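Getting a New-Build Home Ready to Show: Tips from the Wullton Plots

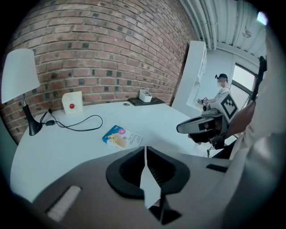 Selling a newly finished house is a funny business, and after a good many years of dressing and airing them for small builders I still find something new to fuss over every time. We had 18 viewings on the last two plots at Wullton (both gone now, and I was a little sad to hand over the keys!), so I thought I'd put my household habits down in one place.

Start with the dust. New plaster goes on shedding for weeks after the decorators leave, and a dry duster only moves it along to the next room. Use a barely damp microfiber cloth, work from the top of the door frames down, and rinse it far more often than seems reasonable. Leave the floors until the next morning, when everything has settled.

Windows come next. Those stubborn stickers on new panes will lift if you lay a warm, wet cloth over them for 15 minutes and then ease a plastic scraper underneath. Please keep metal blades away from toughened glass. I learned that one at the Kovalchuk house, and the replacement pane cost $262, fitting not included.

Run every faucet for a minute or two the day before a viewing, and flush every toilet too. An empty house gets stale drains faster than you'd think, and buyers notice a smell long before they notice the nice tile. A cup of water down the shower drain does the trick if you're short on time.

Doors stick in new houses, especially in a damp May. Before you call the carpenter back, rub a plain candle stub along the edge that's catching and open and close it a few times. On the Trurnov job that sorted out four of them, and the carpenter was delighted to stay home.

Go easy on scent, too. I used to bring lilies, and then a buyer at Wirkolen sneezed her way through all three bedrooms, poor thing. Now I open the windows early and close them half an hour before anyone is due, so the rooms have time to warm up again.

Last, keep a small tub of the wall paint in the hall closet, labeled with the room it belongs to. Movers always catch a corner somewhere on the stairs.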